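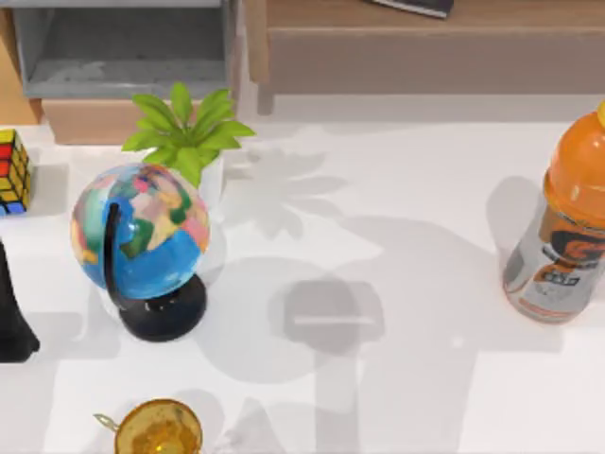
自己动手测电动摩托车的真实续航

更新于2/7/23

厂家宣传页上的续航数字,我一向只当广告词看。广告词也有用,起码能看出厂家希望你相信什么,可拿它来安排上下班,迟早要推车。下面写的是我自己测续航的办法,用的都是普通人弄得到的东西,不用进实验室,也不用拆车。测一次要花掉大半天,嫌麻烦的可以直接跳到后面“几种常见的糊弄”那一节,看完至少在店里不容易被说动。

我测的车是一台Trillell的通勤款,标称续航81公里。换成别的牌子,步骤一样。

先弄清标称数字是怎么来的

很多轻型电动摩托的标称续航是匀速跑出来的:速度不高,路面平,骑手体重偏轻,电池是新的,温度合适。这些条件单独看都不离谱,凑到一块儿就和你每天走的路没什么关系了。宣传页底下通常有一行小字,写着测试速度和载重。找到这行字,抄下来。如果整页都找不到测试条件,那个数字就不必再讨论了,当它没写。

还有的厂家会写“最高可达”。这四个字的意思是它在某种情况下达到过一次,至于那种情况会不会在你身上出现,他们没有承诺。

也有按循环工况测的,有加速有减速有停车,比匀速的可信一些。可循环工况也是人定的,定的人没走过你家门口那条路。所以我的看法是,标称数字可以用来在同一种测法下比较两台车,别的用途都要打折扣,打多少折扣得自己测。

需要准备的东西

一个插座式电量计,就是插在墙上、充电器再插在它上面的那种,能显示累计用电量。我用的是Leitner的一个便宜型号,屏幕小得可怜,背光也没有,但能清零,断电之后读数还在,这两点够了。

一支胎压表。气泵上自带的那块表不要信,我遇到过指针根本不回零的。

一部能记录轨迹的手机。里程要用它和仪表互相核对。

纸和笔。骑车戴手套,停下来在纸上划一道比掏手机快得多。

一个朋友的电话号码,朋友最好有车有绑带。测续航要把电用到比较低,万一估错了,你会用得着。

如果你的电池可以拆下来在家里充,电量计就插在家里。如果只能在车库或楼下充,先确认那里的插座你能独占一整晚。中途被人拔了,前面的功夫全白费。充电桩自己显示的电量也能参考,只是各家显示的口径不一样,有的把服务时段也混进去算,我宁可不用。

第一步:选一条能重复的路线

不要测“从家里一直骑到没电”。这种测法看着痛快,实际上什么也说明不了:越骑越远,风向变了,坡度变了,最后还得想办法把车弄回来。

选一条环线,起点终点是同一个地方,最好离家近。我选的环线在Vullville,从旧桥下面出发,沿河走一段,经过Skatomport码头外面的那条货车路,再从坡上绕回来,一圈8公里。里面有红绿灯,有一段颠得要命的石板路,也有能把速度提起来的直路。

环线有三个好处。海拔升降正好抵消;风有顺就有逆,虽然不会完全抵消,总比单程强;随时可以停止,回家的路不会超过一圈。

路线要像你平时走的路。天天在市区钻的人,跑去环城快速路上测,测出来的数字和厂家那个一样没用,只是偏的方向不同。反过来也一样,平时跑郊外公路的,别图安全只在小区里转圈。

圈长不要太长。太长的话,电量降到你打算停的位置时,很可能正好在半圈上,结束点就不干净了。太短也不好,掉头和起步占的比例过大,而且骑到后面会头晕,会走神。

第二步:把车调到平时的样子

胎压按说明书打,冷胎的时候量。有人喜欢在测试前把胎压打高一截,这样滚动阻力小,数字好看。问题是你平时不会这么骑,石板路上也受不了。

尾箱平时装着就装着,风挡平时有就留着。手把套、手机支架、挂在脚踏板上的那袋东西,都别为了测试特地拿掉。我见过有人在论坛上晒成绩,照片里的车连后视镜都卸了。

骑行模式固定一种,全程不换。仪表上写着ECO的那个模式往往限速限得很死,测出来的数字漂亮,可你上了大路真的会一直开着它吗?我的答案是不会,所以我用的是标准模式。真要知道ECO能省多少,另外找一天单独测,别混在一起。

动能回收如果能调档,也固定一档。回收能拿回来多少,宣传里说得很热闹,在平路上骑得稳的人身上,其实没多少可回收的,因为根本没怎么刹车。下坡多的地方差别会大一些。

大灯照常开。加热手把看季节,平时用就用。

第三步:充满,然后放一放

前一天晚上充满。充到仪表显示百分之百还不够,要等充电器自己停下来。很多车在显示满电之后还会继续小电流充一阵子,这一段是在给电芯做均衡,提前拔掉,起点就不一致了。

拔掉充电器之后不要马上出发,让电池静置一会儿,至少等它摸上去不热。然后打开仪表,确认电量显示没有往下跳。有些旧电池会在静置之后掉一格,这本身就是一个信息,记下来。

把单次里程清零,电量计也清零。这两件事请在出门前做,我有一回骑完才想起电量计上还留着前几天的数,只好整个重来。

第四步:出发,记录

每跑完一圈,在固定的地方停下来,记三样:仪表里程,仪表电量,手机里程。停的时间尽量短,写完就走。

记录可以写成这样:

圈次
仪表里程
仪表电量
手机里程
备注(堵车、下雨、被货车别了一下之类)

备注这一栏很多人会省掉,等到分析的时候才发现某一圈掉电特别快,却想不起来发生了什么。

骑的时候保持平常的骑法。这一点最难。知道自己在测试,手腕就会不自觉地轻一些,起步慢一些,离红灯老远就松油门。第一次测出来的结果几乎一定偏好看。我的土办法是第一圈不算数,当作热身,从第二圈的起点开始正式记。如果你的电池小,舍不得扔一圈,那就提醒自己跟着车流走,前面的车什么速度,你就什么速度。

不要跟着仪表上的“剩余续航”调整骑法。那个数字是按最近一段路的耗电推算的,刚下过坡它就涨,刚爬过坡它就跌,跟着它走等于让它来骑车。

第五步:在百分之二十的地方停

正式测试的终点,我定在仪表显示20%。有人问为什么不骑到零,理由有好几条。

锂电池深放电对寿命不好,为了一个数字去伤电池,不划算。电量低了以后,很多车会限制功率,车速上不去,这一段的耗电和前面没有可比性。再有就是安全,货车路上突然没劲了是什么感觉,试过一次的人不会想试第二次。

还有一条和我的疑心有关:仪表最后那一截通常不是线性的。从满电到一半掉得慢,后面掉得快,有的车型最后几格一眨眼就没了,有的反过来,显示零了还能再走一小段。厂家怎么设定这条曲线,说明书里从来不写。

所以用可用部分来算,把最后这20%当作不存在。对通勤的人来说,它本来也就不该算在计划里。

第六步:充回去,看电量计

回到家,等电池凉下来,通过电量计充满,仍然是等充电器自己停。读出累计用电量。

这个数字比仪表百分比可靠得多,它是从墙上真正拿走的电,电费单认的也是它。它包含了充电器的损耗,所以会比电池里实际存进去的多一些。宣传页上的每公里电耗一般不含这部分,两者不能直接比。拿这个数字算成本最合适,拿它去和厂家吵架就不太站得住。

第七步:算

算法很简单。

可用续航 = 到达20%时的实际里程

推算满程 = 实际里程 ÷ 0.8

每公里墙端电耗 = 电量计读数 ÷ 实际里程

以我的那台Trillell为例。正式记录跑了六圈,合计48公里,最后一圈跑完,仪表正好落在20%,这种巧合不常有。热身那一圈是另外一天单独跑的,跑完又充满了才开始,所以不影响起点。推算满程是60公里。标称是81公里。

充回去用了2度电。2度除以48公里,每公里四十多瓦时。

60和81之间差了多少,各人自己掂量。经销商后来的解释是“骑行习惯因人而异”。这句话当然没错,用它回答任何问题都不会错。

推算满程这个数我只拿来和标称比,平时做计划看的是48。而且要注意,除以0.8的前提是仪表百分比是线性的,前面刚说过它多半不是。所以60本身也有水分,水分有多少,不骑到零就不知道。我愿意带着这个不确定,总比假装它不存在好。

第八步:再测一次

只测一次的结果,我自己都不信。风、温度、路上的车,哪一样都能让结果偏掉一截。隔几天再测一遍,路线、模式、胎压全都不变。两次结果接近,就可以用了。两次差得很多,先翻备注,找不到原因就测第三次。

有条件的话,冬天单独测一次。锂电池怕冷,这一点厂家承认得很含糊,一般藏在说明书后半本“低温环境下性能可能有所变化”里面。这个“有所变化”具体是多少,只能自己去量。我现在这组数据是6月测的,天气对电池很友好,所以我不打算拿它来安排冬天的事。

里程误差要不要校正

要。仪表里程和手机里程几乎不会一样。仪表靠轮子转数推算,轮胎磨损、换了不同尺寸的胎都会有影响,而且不少车的速度表故意偏高,里程有时跟着偏高。手机靠定位,在高楼之间和桥底下会乱跳,凭空多出一截,隧道里又会少一截。

我的做法是在地图上把环线仔细描一遍,以描出来的长度为准,再乘以圈数。仪表和手机只用来互相印证。如果仪表比地图多出一截,说明你平时看到的“已行驶里程”都得往下压,包括当初卖车的人给你看的那个。

几种常见的糊弄

在店里或者二手平台上,下面这些话听到了要多问一句。

“满电能跑多少多少,我自己试过。”问他从哪里跑到哪里,什么速度,跑完还剩几格。真试过的人答得出来。

“电池健康度百分之九十多。”问这个数是从哪儿读出来的。电池管理系统给的健康度是估算值,有的系统重置之后会恢复成一个很好看的数,用上一阵子才慢慢露馅。真要知道,还是得像上面那样跑一遍,看充回去多少电。同样从20%充到满,充进去的电比新车时少了一截,电池就是少了一截。

“换了更大的电池。”要看铭牌上的电压和安时数,两个乘起来才是能量。只报安时不报电压的,多半是想让你自己往好处想。自行改装的电池组我不碰,再便宜也不碰,保险赔不赔也是个问题。

“升级了系统,续航提升。”固件能做的无非是把动力调软一点,把回收调强一点,或者把显示的曲线改一改。前两种确有可能省一些电,后一种只是让你心情好一点。分辨的办法是升级前后各测一遍,看墙端电耗变没变。电耗没变而百分比掉得慢了,那就是改了显示。

“快充不伤电池。”我没有办法在家里证明它伤或者不伤,卖车的人也没有。看质保条款里有没有限制快充次数,条款比嘴上的话老实。

测完以后怎么用

把可用续航写在一张小纸条上,贴在车座底下。日常往返路程如果不到它的一半,充电的事基本不用操心,隔天充一次都行。如果超过了四分之三,买之前就该再想想,电池会老,路会绕,冬天会来。

隔一年,用同样的路线和同样的步骤再测一遍,和旧记录放在一起看。到了质保快结束的时候,这份记录可能会有点用处。我说可能,是因为质保条款里写的容量衰减标准,通常要求由厂家指定的网点用厂家的设备来检测,你自己的本子他们不一定认。不过拿着前后几次的圈次记录和电量计读数走进去,对方至少不好用“正常现象”四个字把你打发走。

测试用的记录表不用做得多漂亮,我的是从旧挂历背面裁下来的。字迹淋过雨,有两行看不清,那一次的数据就没有采用。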